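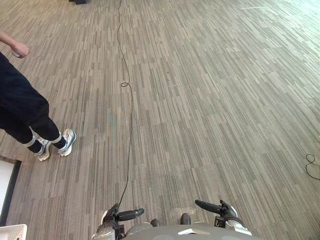

Piso em carpete listrado, com emendas discretas entre as seções.

Manutenção de carpetes listrados em salas de uso coletivo

Imprimir esta página | Enviar por e-mail

Estas orientações destinam-se às equipes de conservação das unidades Collness e Sisay. Aplicam-se a pisos em carpete de tons cinza, bege e marrom, cujas listras dificultam a localização de manchas.

1. Retire cadeiras e demais objetos móveis da área. A circulação durante o serviço deve ser feita com calçado de sola limpa.

2. Examine o piso sob luz lateral. Nas áreas muito iluminadas o contraste das listras diminui; repita a verificação a partir do lado oposto.

3. Aspire no sentido das listras e, em seguida, no sentido transversal. Faça 2 passagens lentas em cada direção.

4. Percorra as emendas com o bocal estreito. Não puxe fios soltos: corte-os com tesoura, rente à superfície.

5. Em caso de mancha, absorva o líquido com pano branco, da borda para o centro, sem esfregar. Teste o produto de limpeza em local pouco visível.

6. Mantenha a área tratada isolada por 60 minutos e registre o serviço na ficha do ambiente.

A limpeza por extração é programada para agosto. Seções com bordas levantadas devem ser comunicadas ao setor de conservação da unidade.

Itens relacionados
Remoção de marcas de móveis em carpetes
Conservação de pisos na unidade Fikley
Ficha de registro de ambientes, modelo 34

© Wulora Conservação Predial | Contato | Voltar ao topo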